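Short answers

2022-10-21

I used to answer every angry email from the board of the Trasby building within the hour. My replies ran to 275 words and covered every point. That gave the other side a lot to argue with.

In October I started waiting 24 hours and keeping it under 100 words. I state what I can do and by when, then stop. One owner on Collier Street still wrote back 9 times over a parking space. I answered twice.

It's slower, and some people find it cold. I still draft the long version sometimes and delete it.

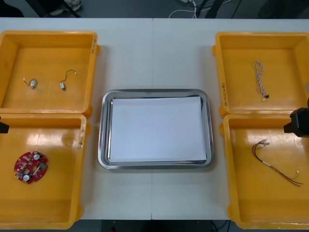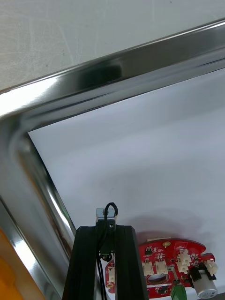
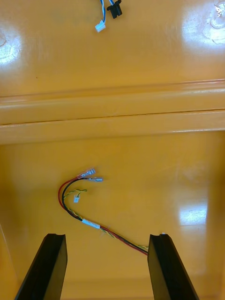
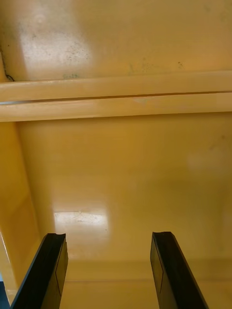

Steel tray in the first two, glossy yellow surfaces in the last two.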